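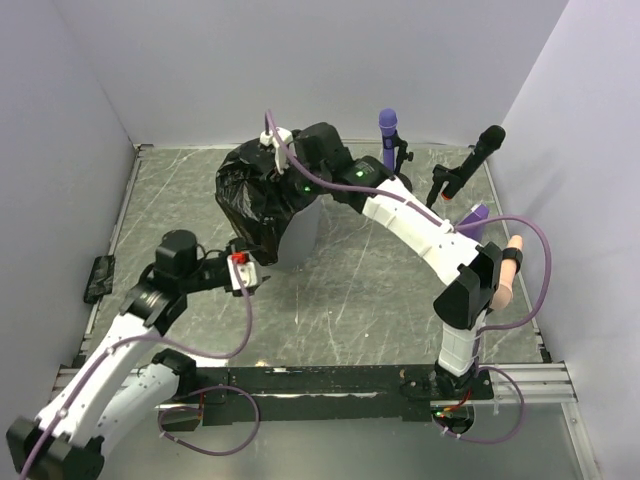
You can't teach people to share a courtyard with a box of cards, wrote one reader when I mentioned I would be reviewing Mirum, and if you could, the box would be banned by the landlords.

I have now spent most of May with the box, and I can report that the landlords may sleep soundly.

Mirum is a workshop kit for people who live near each other and would like to decide things together, or have been told they should. It is published by Grisimo, and it arrives in a grey carton the size of a family atlas. Inside are 32 situation cards, a folding street plan, a bag of wooden tokens and two booklets, one for the person running the session and one called The Reader, which is where the philosophy lives.

The idea is simple enough. You lay out the plan, which shows a made-up district called Lalholm, and hand round the tokens. Each token is a use of space: sleeping, trading, praying, repairing, sitting about. A card then upsets the arrangement. New arrivals need the square. The school wants the alley. Somebody has started keeping hens. The group has to settle who goes where without a vote, as voting is said in the booklet to "close the question before it has been inhabited". I read that sentence aloud to eight neighbours and we lost a good five minutes.

Once you get going, though, it works better than it deserves to. The hen card had us arguing until the biscuits ran out, and it was a proper argument, about noise and custom and whether being somewhere first counts for anything. People who have said nothing but "bin day" to each other for years turned out to hold firm views on property. The cards are short, the situations are ordinary and there is no correct answer printed upside down at the back. Whoever wrote them has lived in a flat.

Whoever wrote The Reader has not, or has forgotten. It leans hard on the Onuoha essays, which are worth anyone's evening, but it quotes them in slices so thin that Onuoha comes across as a writer of fridge magnets. The city is "a verb". The threshold is "a wound". There is a diagram of conflict with arrows going both ways – so far, so good – and then a third arrow leaving the page.
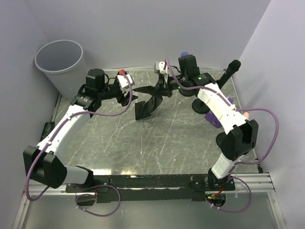

Two arms, black fabric between them, grey marbled surface.

My larger quarrel is with Lalholm itself. It has a river, a market and a tram, and no rent. No token stands for an owner, no card brings one to the door, and the council is a blue square by the river that never does anything (realistic, one neighbour thought). So the group gets very good at sharing a place that costs nothing and belongs to no one. In our second session we made a landlord out of a salt cellar and the whole thing improved at once. The salt cellar won, mostly.

Smaller complaints. The plan won't lie flat. The tokens for praying and repairing are nearly the same brown. The suggested length of a session is 2 hours, and we never got out in under three.

Buy it for the cards, if your tenants' group or reading circle will split the cost. Put The Reader on a high shelf and borrow the Onuoha essays from a library. Supply your own salt.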